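Search the help pages
Search
Popular searches: grout haze, sticking drawers, paint on hinges

Oil finish on a butcher block top still tacky after 8 days

Posted by Gudby

I put a new finish on a butcher block top in August and it hasn't dried the way I expected. The top is maple, glued up in strips, and it had an old mineral oil finish that was looking gray near one end. I sanded it with 80 grit, then 120, then 180, wiped it down with a dry cloth, and put on a coat of boiled linseed oil the same evening. The next morning it looked fine, so I put on a second coat, a heavier one, and left it overnight without wiping it back.

It has now been 8 days. The surface is tacky when I press my hand on it, and paper sticks to it and leaves fibers behind. One end is worse than the other. The workroom is in a basement and the humidity gauge reads between 60 and 70 percent most of the day. I don't use this top for food, only for light work and sorting parts, so food safety isn't the main thing.

I'd like to know if I should wait longer, sand it all off, or put something else over it. I have half a can of the linseed oil left and a quart of mineral spirits. I'd rather not buy a lot of new products. I paid 146 dollars for the top and don't want to take off more wood than I have to.

3 replies

Emlyn Meredith

Your problem is the second coat. Linseed oil cures by taking up oxygen from the air, and a thick layer skins over on top while the oil under it stays soft. Waiting will help a little, but a gummy layer in a humid basement can stay that way for months.

Don't sand it yet. Soft oil clogs the paper in a few strokes and you end up smearing it around. Do this first:

Put on nitrile gloves and open whatever windows you have. Run a fan so the air moves out of the room. Wet a plain cotton rag with mineral spirits and scrub a section about the size of a cutting board, going with the strips. Let it sit for a couple of minutes, scrub again, then wipe it with a clean rag before the spirits dry. Move on to the next section. Change rags often. When a rag drags, it's full.

If the rag won't shift it, use a gray synthetic pad dipped in the spirits. Don't use steel wool on maple. Bits of it get caught in the grain and can leave dark specks later if they get damp.

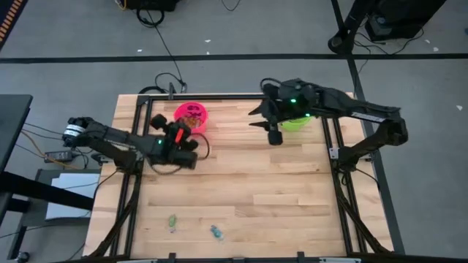

Once the whole top has been wiped, leave it alone for two days with the fan running. Then press your hand on it again, at both ends. If it feels dry, sand lightly by hand with 220 and stop there. You won't lose any thickness worth measuring. If one end is still sticky, repeat the scrub on that end only.

For the new coat, cut the oil half and half with mineral spirits and put on much less than you think you need. Wait 15 minutes and wipe off everything that will come off. The surface should look almost dry when you walk away. Give it at least three days before the next coat, and longer if the gauge is still over 60. Two thin coats are enough for a work surface. Do the underside too if you can get to it, or the top may cup over the winter.

The rags are a fire risk. Lay them out flat outdoors, one layer thick, until they are stiff, or put them in a metal can full of water with a lid. Never ball them up in the trash.

The gray patch you mentioned is probably water that got under the mineral oil. It may come back through the new finish. Oxalic acid takes it out, but that's another job and you can live with it.

Rowlands

Just put a heater in the room. I had the same thing on a shelf and it went hard in a week. Also there may have been mineral oil left down in the wood. It never dries and you mixed the new stuff in with it.

Endus

I would not run a heater while there are spirits and oily rags in the room. A dehumidifier is safer and does more good, and you can pick one up used. Mine took the basement from 68 to 50 percent.

Rowlands is right about the mineral oil though. If the top was oiled for years, 180 grit didn't get past it. Scrubbing with spirits pulls some of it out. Check the can as well, because old linseed oil gets slow. If yours has thickened or has a skin inside the lid, get a fresh pint and don't use it up on this.

Gudby

Thanks. The can does have a skin in it. I did the scrub on the bad end last night and it took six rags. Will do the rest before I touch the sandpaper.

Get new replies in your inbox. Enter your email address to sign up for our newsletter. You can unsubscribe at any time.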